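3 排练过程与声音材料的组织

3.1 背景与问题

前一节谈过剧场里“讲故事的人”和“发声的人”怎么分家，这一节往下走一步：分家之后怎么再合起来。材料来自 Skernero 剧团的作品《Furkatby》，一部七十多分钟的音乐剧场作品，没有固定主角，四名演员兼乐手，一名现场调音。导演 Dean Ashworth，音乐部分由 Dennis Blackburn 负责。两人分工在节目册上写得很清楚，排练厅里则经常混着来。

先说作品大意。一座叫 Furkatby 的小镇要搬迁，居民可以带走东西，但带不走声音。教堂钟、冷库压缩机、学校走廊、某家人吵架时关门的那一下。演员轮流“寄存”一种声音，再由别人取走，取走的人往往取错。情节就这么多。没有冲突升级，也没有结局，最后一段是所有被取错的声音同时放出来，持续三分多钟，灯不灭，观众自己决定什么时候走。

问题在于：声音在这里算配乐，算道具，还是算台词？研究文献里三种说法都有，各说各的。本文倾向第四种，暂且叫“承担叙事责任的声音”。意思是，如果把某个声音抽掉，观众不只是少听了点东西，而是故事在那一处断掉，后面接不上。判断标准比较粗，下面会讲怎么用。

3.2 材料来源

跟排从五月开始，到首演后第二周结束。记录方式有三种：排练录音、每日手写笔记、演后访谈。录音经过切分，共得声音片段1,233个，其中能对应到剧本某一行或某个动作的有280个，其余是试错、闲聊、调弦、咳嗽，还有大量说不清是不是在排练的东西。说不清的那部分没有删，放在附录二。

切分由笔者一人完成，没有做编码者间一致性检验。这是缺陷，第5节会再提。

访谈部分：四名演员全部谈过，每人至少一次，导演和作曲各谈三次。访谈不按提纲，基本上是放一段录音，问对方那天在干什么。很多时候对方记不得。记不得本身也记下来了。

观众方面只做了演后留言，收回123张卡片。字迹潦草的居多，有几张只画了画。卡片问题只有一个：“你听见的哪个声音，你觉得是你的？”

3.3 “寄存”与“取走”：两个基本动作

排练术语先交代一下。“寄存”指演员当众做出一个声音，并用一句话说明来历，例如“我外婆家楼梯第四级”。“取走”指另一名演员在之后任意时刻重现这个声音，来历可以改，声音尽量不改。规则是 Ashworth 第一周定下的，后来改过两次，都是放宽。

最初的规则要求取走者必须看着寄存者。执行了几天，大家觉得像上课点名，很僵。改成可以不看。再后来改成可以在寄存者不在场时取走，这一改影响很大，因为寄存者回来时会发现自己的声音已经有了新的来历，而且无从反驳。剧中段那场“邮局”就是从这里长出来的：女演员上厕所回来，发现外婆家的楼梯变成了一辆货车的后挡板。她当时愣了一下，说“那我外婆呢”。这句话保留在剧本里，一字未改。

Blackburn 对这套规则的态度比较复杂。他关心音高和时值，认为“取走”必须有可辨认的相似度，不然观众根本不知道那是同一个声音。Ashworth 认为认不出来也没关系，认不出来就是搬迁。两人为此争过，笔记里记了四页。折中办法是：前半场的取走必须像，后半场允许走样，走样的程度由调音台控制，而不是由演员控制。

这个折中在结构上的后果值得多说几句。前半场声音的身份由人担保，后半场由机器担保，或者说不担保。观众大致在“冷库”一场之后开始失去把握，留言卡里不少人提到“从冷库那里我就跟不上了，但是没关系”。跟不上而没关系，这种接受状态在传统叙事分析里很难安放。它不是间离，观众没有被推开；也很难说是沉浸，因为没有一个稳定的世界可以沉进去。

3.4 三种叙事功能

按前述标准（抽掉之后故事断不断），280个对应片段分成三类。

（一）标点类。声音切开段落。典型的是木鱼两击，用在每次换寄存者的时候。抽掉以后观众仍能从走位看出换人，故事不断，只是节奏塌了。这一类最多，也最接近一般意义上的配乐。

（二）代词类。声音指代一个不在场的人或物，之后凭声音就能提到它，无需再说名字。外婆的楼梯属于这一类。抽掉第一次出现，后面全部落空；抽掉中间某一次，通常还撑得住。代词类的脆弱点在开头。

（三）谓词类。声音本身就是发生的事。“冷库”一场压缩机停转，四个人同时不说话，接着有人轻轻说“坏了”。这里停转就是事件，台词只是追认。抽掉声音，台词变成没头没尾的一句。谓词类数量最少，但排练时间花得最多，单是压缩机停下来的那个尾音就换过好几版，Blackburn 最后用了低音提琴弓压在琴马后侧的声音，再叠一层调音台的衰减。

三类之间会移动。排练早期属于标点类的声音，后来变成代词的情况很常见：木鱼两击在第三周被一名演员说成“镇长敲桌子”，从此镇长就有了，剧本里原本没有镇长。反方向的移动少见，但有。校铃本来是谓词（下课，孩子离开），因为用得太多，逐渐磨成了标点。Ashworth 想救回来，试过只用一次，试过变调，最后放弃，直接让一名演员说“铃已经没用了”。

需要说明，这套分类借了语法术语，只是借用，不主张声音具有语法。音乐学那边对这种类比一向有意见，意见有道理。本文只需要一组排练厅里说得通的名字，演员听得懂就行，实际上他们确实用起来了，“这个太代词了”之类的话后来经常听到。

3.5 作曲的位置：先写还是后写

惯常流程是先有文本，再有音乐，或者反过来。《Furkatby》两样都不是。五月初只有一页纸的设定和一份乐器清单。Blackburn 带来的谱子只有一段，十六小节，给手风琴和大提琴，后来整段没用，但其中一个下行四度留了下来，成了教堂钟的动机。

他自己的说法是：“我写的是地板，他们在上面搬家具。”访谈里又改口，说地板也是后来铺的。两种说法都照录。从录音看，前两周基本没有可称为作曲的活动，全是即兴和挑选；第三周起他开始把挑出来的片段写成谱，发给演员；第四周演员开始抱怨谱子，觉得自己的声音被写下来以后变得陌生，不会做了。

“不会做了”这一点，笔者认为是整个过程里最要紧的发现。同一名演员，即兴时能准确重复关门声的节奏，看谱反而做不对。把谱拿走，隔一天，又对了。解决办法很土：谱子只给别人看。每人手里拿的是其他三人的声音，自己的凭记忆。这样一来，记录和保管分开了，和剧中的“寄存”正好对上。是设计好的还是碰巧，两位主创说法不一，Ashworth 说是碰巧，Blackburn 说他早有此意。

与 Hiebert 的物件声音写作法比较，可以看出差别。Hiebert 的方法从物件出发，先列物件，再采声，再编排，声音的来历始终跟着物件走。《Furkatby》里来历跟着人走，而且可以被改。前者适合档案型作品，后者更接近流言。两种做法对演员的要求也不同，前者要耐心，后者要忍得住自己的东西被人拿去乱用。

3.6 日常声音与桌面材料

剧中大量声音取自家务：拧、擦、扣、放下。这类声音音量小，时值短，在两百座以上的场地很难成立，除非扩声，扩声以后又太大，像广告。剧团的办法是少扩、近扩，接触式话筒贴在桌底，观众席最后一排只能听个大概。留言卡里后排观众写得反而更多，可能是听不清就自己补了。

桌面材料的选择没有形成固定清单，各场有出入。
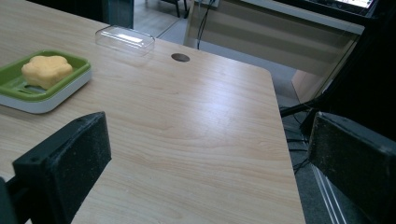

图1 浅色木纹桌面，绿白两色皂盒与黄色海绵，后方为透明塑料盖。

3.7 观众的“取走”

演后留言卡的问题问的是“哪个声音是你的”，措辞故意含糊。有人理解为喜欢，有人理解为回忆，还有人理解为现场自己发出的声音（椅子、钥匙、咳）。最后这种回答事先没想到，而且有几位写得很认真，说自己咳了一声之后，台上过了一会儿也有人咳，怀疑被取走了。问过演员，一人承认，其余不记得。

据此可以说，“寄存—取走”的规则在演出里漏到了观众席。漏的程度无法测量，卡片只能证明有人这么觉得。Kuvano 一站的演出中，据调音员回忆，末段三分多钟里观众有跟着敲椅背的，敲的是木鱼两击。没有录到，当晚录音设备在换电池。这条只作旁证。

观众对来历的态度也有意思。前半场被明确告知的来历（外婆、货车、镇长），卡片上几乎都写错了，张冠李戴，楼梯归了镇长，钟归了货车。声音本身倒描述得相当准，“两下，第二下轻”“往下掉的，像没踩到台阶”。也就是说声音记住了，主人丢了。剧本想讲的事，在观众的记忆里又演了一遍。

3.8 小结与遗留问题

声音能够承担叙事责任，前提是它被当众交出过一次，并且之后有被认错的可能。只满足前一条，是主导动机，老办法；只满足后一条，是噪音。两条都要。

遗留问题有几个。谓词类样本太少，撑不起更细的划分。四人编制的结论能不能搬到更大的编制，不知道，人一多，谁取了谁的恐怕追不过来。语言的作用也没有单独处理，演出用两种语言，来历句翻不翻译、由谁翻译，对“取错”显然有影响，这一块留给第4节。

另外，Ashworth 看过本节初稿，对“代词类”的命名有保留，认为楼梯就是楼梯，不代什么。意见记在这里，命名暂不改。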